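October, bench notes, 3 pm

Marker sort for the Zellwood kits, cont'd. 115 in the bin this morning, most from the Movar box. Scribble test on scrap, 3 strokes each, skippers go in the trash. Dark colors fine so far. Limes are the weak ones – pale on the gray card, ok on white. Ask Plonirik if they still do refills befor ordering more. 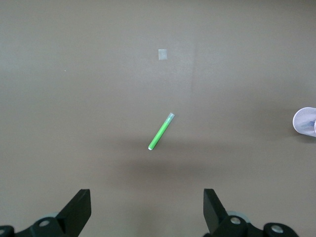 Lime green, clear cap. Little pale square above it on the table.

Left to do:
browns and the second bag of blues
caps – spares are in the Vītola tin, not the drawer
wipe down table top

90 good ones needed for the first lot. If short, pull from the classroom shelf and write it on the sheet this time. Label stock is down to one roll, 800 on it, plenty for now.

Storing them flat from here on, tips up dried out teh last batch.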